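# Fudell – a word list of old house parts

I started Fudell in March because I was tired of looking at a part of my own house and having no idea what to call it. It's a plain list of names for the bits of a house, in American English, with the regional words people sent me tucked in beside the usual ones. That's it! No app, no website, just a few text files you can open in whatever you like.

## What you get

- `words.csv` – the main list, 131 entries
- `regional.csv` – the odd local names, 60 so far and growing
- `rejects.txt` – stuff I threw out, with a short note on each one

Each line in `words.csv` has the word, the room or area it belongs to, a short meaning, and the initials of whoever sent it in. The meanings are mine unless there's a star next to them. Starred ones were written by Borghild Ekström, who knows far more about windows than I ever will (if you've mixed up a mullion and a muntin your whole life, go read hers first).

## Doors took forever

I figured doors would be an evening's work. Knob, hinge, done. Then Bakari Mussa sent me a long email about escutcheons and backplates and roses, and I ended up redoing the whole section twice.

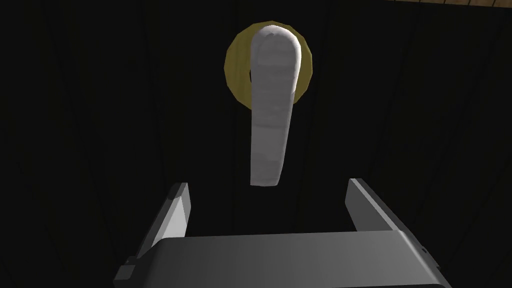
Is "rosette" listed separately from "rose"? They share one entry under "rose", with "rosette" in the `also` column, and a search for either word will find it.

Staircases are in better shape. Newel, baluster, tread, riser, nosing and stringer are all in there, and Lamai Siriwan fixed my terrible first try at "winder". Roofs are still thin. I have 14 roof words and at least a few of those are really gutter words, so I may move them.

## Using the files

Everything is UTF-8 with commas between the columns, and any meaning with a comma in it is in double quotes. Some spreadsheet programs guess wrong on import, so pick the encoding by hand if Borghild's last name comes out as soup.

Do what you want with the list – print it, teach with it, stick it in a crossword. A credit is nice but I won't chase you for it.

## Still to do

- Split "trim" into inside and outside
- Find a second source for the 17 regional words marked `?`
- Chimneys. All of chimneys.
- Decide if "mudroom" counts as a part (Linnea Kristiansen says no, I say yes)

Last edited October 9, 2025. If you send new words, please tell me where you heard them, even if it's just "my aunt says this".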